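Pre-purchase inspection checklist – bench robot cell, Videsmont workshop
Filled in by: Manon Perron
Second reader: Jade Bunting
Budget round: September

Please mark each line Yes, No or Open. My comments are under the lines. Amounts are in dollars, before tax.

1. Layout and mounting

1.1 Arm position agreed with the operators – Open
1.2 Mounting holes shown on the drawing – Yes
1.3 Bench rated for the load – Open
Comment: Jernard quotes the arm without a bench. We must ask them in writing for the load at full reach, and I did not receive this yet. The budget has 800 for making our bench stronger. If the bench must be replaced, this amount will not be enough.

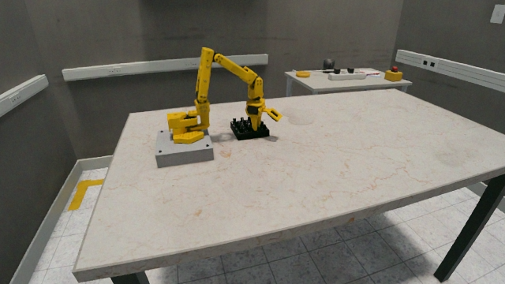

1.4 Emergency stop within reach – No
Comment: I would like a second stop button added to the order before we sign. In the simulated layout, the yellow box with the red push button is on the small white table, behind the big one. A person who works at the front edge would have to reach past the arm to press it, and I can't accept this. Tekleab sells a button with cable for 100, and I have put 2 of them in the plan, one for each long side.

1.5 Floor marking – Open
Comment: There is yellow tape on the tiles, but the layout doesn't say which distance it stands for. Jade, can you ask for the measurement? We buy the tape ourselves, it is a small cost.

2. Reach and contact

2.1 Arm reaches all the work points – Open
2.2 Gripper pressure limit stated by supplier – No
2.3 Spare gripper fingers included – No
Comment: The Asex offer gives one set of fingers only. A second set is 608. I put it under spare parts and not under the main purchase, so it can be approved separately. For 2.2, please look at the moment when the gripper touches the gray block. I want a number for the force there, written in the offer. 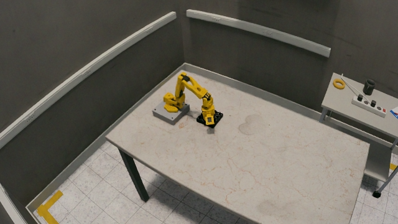

3. Power and cables

3.1 Fixed outlet for the controller – Open
Comment: A power strip on the side table is fine for a layout study. For the real cell I ask for a fixed outlet, and the electrician should give his price before the order goes out.
3.2 Cables kept away from the walking side – Open
3.3 Main switch can be locked – Yes

4. Before signing

4.1 Training for two operators in the price – Yes
4.2 Delivery and lifting in the price – No
Comment: Jernard says delivery is to the door. We need to check who brings the arm from the door to the bench.
4.3 Risk assessment budgeted – Open

Jade – please return your remarks on 1.3 and 4.2 first, the others can wait until the new offer arrives.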